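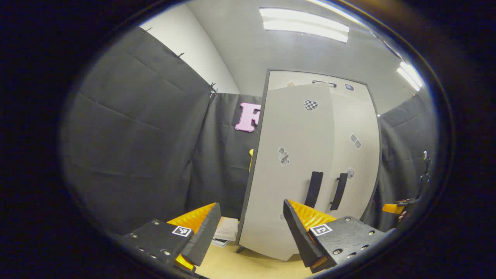 Photo: Jacinto Manríquez, 2 October 2025

Door task, week two. The club has moved from tabletop pick-and-place to the cabinet, and I have the notes from the first batch of demonstrations.

The handheld gripper is the one we built in May. The marker on each finger gives us jaw opening from the video, so there is no encoder to wire. Ridged orange pads replaced the smooth ones, which slid on anything vertical. Both black handles on the cabinet are vertical, so the wrist has to come in with the jaws closing left to right. Half of the new members still approach with the wrist rolled. Those episodes get thrown out.

We have 2608 frames labeled from the first evening. The target before training is 2000 usable ones, and after filtering we are short. Main causes:

Motion blur on the return stroke.
A marker leaving view when the wrist tips too far.
Operators letting go of the handle early and pushing the door with a fingertip.

The black drapes stay. Pose tracking on bare white wall drifted badly, and the folds give it something to hold on to. The stickers on the doors help for the same reason. The ceiling lights are a separate problem: with auto exposure on, the doors change brightness partway through an opening. Exposure is now locked.

Brevik is the name of the training branch. Salinas is the old one, please stop pushing to it. Next session is the right door only.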